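Lecture 5: Coordinating Two Arms in Software

Reading before lab: the Tolovach controller notes, sections on shared clocks and grasp states. Bring your own copy of the Hopkin config file. The lab machines are reset every night at 9:00 p.m. and local edits do not survive.

1. Where we left off

Last lecture covered a single arm tracking a joint trajectory. The planner produced waypoints, the controller interpolated between them, and the servo loop closed on position. With two arms the same stack runs twice, plus one layer on top. Most of the bugs you will see this term live in that top layer.

2. Joint commands and the clock

Both arms read targets from one command buffer. In the Omonent stack the buffer holds 900 entries and is written by the planner process only. Each entry carries a time stamp, a joint vector for the left arm, a joint vector for the right arm, and two gripper targets. Do not split the entry into two messages. If the halves arrive on different cycles, the arms are following different plans for the length of the gap, and when both grippers hold the same object that difference shows up as force.

A common mistake in Assignment 2 was to stamp entries at send time. Stamp them at plan time.

3. Closed chains

When both grippers hold one rigid object, the arms and the object form a closed kinematic chain. Let T_L and T_R be the gripper poses in the base frame. The relative transform inv(T_L) * T_R must stay constant for as long as the grasp lasts. Planning each arm separately and hoping the paths agree will not satisfy this.

The usual approach is to plan for the object. Choose an object path, then compute each gripper pose from the fixed grasp offset and solve inverse kinematics for each side. Reject any waypoint where either side fails. 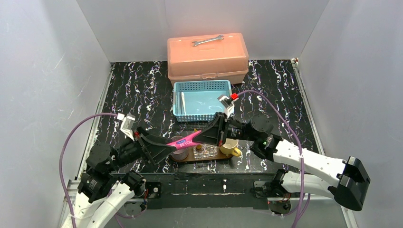 Soft objects relax the constraint. The relative transform may vary within a band, so the planner has more freedom, but the object pose is no longer fully determined by the grippers. You then need perception in the loop – joint readings alone will not tell you how far the middle sags.

4. Collision checking

Check in this order and stop at the first failure:
self-collision, left arm
self-collision, right arm
arm against arm
arms against static geometry (walls, rails, mounts)
held object against everything else

The last check is the one students leave out. Once an object is grasped, remove it from the world model and attach it to a gripper link. With two grippers, attach it to the left by convention and list the right gripper as an allowed contact. The Stesness checker will report a permanent collision if you skip the second step.

5. Grasp state

Each gripper is in one of four states: open, closing, holding, opening. The joint plan may start only when both report holding. Finger position by itself is a poor test, as a thin object and a missed grasp can give nearly the same value. Use position and motor current together. In the sample log the left current threshold is set to 153 in raw units; tune your own.

6. For the lab

Run the replay tool on the supplied log with a cap of 1,000 steps. Plot the relative transform error over time and mark every state change on the same axis. Then delay the right arm by one cycle and plot it again. Hand in both plots and your config diff. Late work goes in the same folder with the suffix _late.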